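Nornis puts its gripper kit up for rent, fingers included

Nornis, which until this month would only sell you its hand-held gripper kit, will now rent you one. The price is $328 a month, two months minimum, and the company will take it back in whatever state you have left it, within limits set out in a fairly long attachment.

The kit is aimed at small labs and workshops that want to teach a robot arm a job by doing the job themselves first. An operator holds the tool, a camera on it records the fingers at work, and the recordings go off to be turned into something an arm can copy. Renters get the gripper, a charger, a case with foam cutouts and an account with Grukari, the upload service Nornis bought last year and has been meaning to rename ever since.

What they do not get is a table. The setup guide, all 27 pages of it, gives the table more attention than it gives the gripper. It should be pale, it should be clear, and it should not wobble. The guide has no view on the rest of the room, and to judge by the workspaces we have been in, that is wise.

The fingers are printed plastic, black, blocky and drilled with screw holes. Nobody will mistake them for jewelry. They are also the part most likely to wear out, and Nornis has priced them accordingly: the first spare pair is free and the next one is $27. Customers who own a printer may download the files and make their own, an offer the company describes as "community-led" and which also saves it the postage.

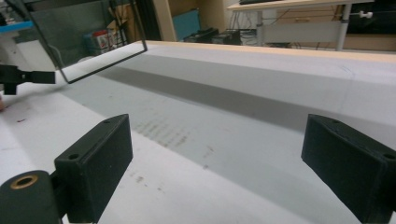
What the rental covers

The monthly fee includes repairs to the handle and the camera, plus one replacement if the whole thing dies. It does not include damage from solvents, which the attachment mentions four times, in a tone suggesting there was a first customer.

Uploads are capped at 662 recordings a month. Go over and Grukari does not charge extra. It simply stops accepting files until the first of the next month and sends an email congratulating you on your productivity. A higher cap is planned. No price has been given.

Support is by chat on weekdays and by phone on Tuesday afternoons. We tried the phone line and got through in two minutes to a friendly person who told us to try the chat.

The competition

Wadia, the nearest rival, still sells its tool outright and says it has no plans to rent. Its fingers are molded, come in three sizes and look a good deal smarter in the brochure. Its kit also ships with a stand, which Nornis lists as an accessory and has had out of stock since spring.

MacLeod, the reseller that handles both brands, will carry the Nornis rental from September. Orders placed before then go through the Nornis site, where the checkout page asks for your job title and offers a menu of nine, none of them "operator." We chose "other" and were sent a newsletter for executives.

Rented kits can be bought at the end of the term, with half of what you have paid knocked off the price. Anyone who would prefer to send theirs back has ten days to do it, in the original case, with all the fingers.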